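Ticket 200-19: Stock counts not syncing from handheld to Tremano
Status: Resolved
Opened by: Jarmila Vlček, Sulow stockroom
Assigned to: Miloslav Kováčik
Opened: November 2025

Reported fault
Counts entered on the handheld scanner are saved on the device but do not reach the Tremano stock database. The sync screen reports "Complete" each time. The fault affects supplements only. Dry goods and toiletries update normally.

Environment
Tremano client, version 9. Server hosted on Vullska. Label data imported from the Ramasamy supplier list.

Log
MK: Restarted the client and forced a full sync. No change.

MK: Checked the server log. Records arrive and are rejected with error 4, "invalid name field". The client does not pass this error back to the user, hence the false "Complete".

JV: The October counts went through without trouble. The supplier list was re-imported after that.

MK: Compared the two imports. The newer file was saved in a different character encoding. Product names in Chinese are stored as question marks, and the server refuses any name with no valid letters in it. English names are not affected.

JV: Can the missing counts be recovered, or do I need to enter them again?

MK: They are still held on the handheld. Do not clear the queue. 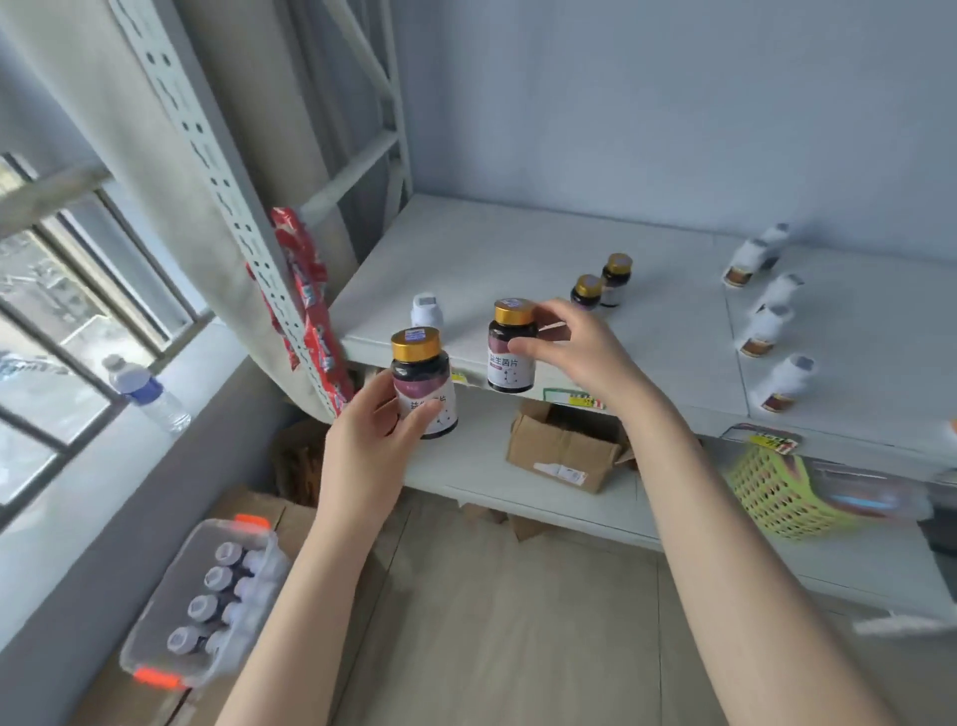
MK: Re-imported the supplier list as UTF-8 and replayed the queue. All 19 held records accepted. Product names now display correctly on both client and server.

JV: Confirmed. Totals match my paper sheet.

Follow-up
Encoding check added to the import step. Separate ticket raised for the misleading sync message.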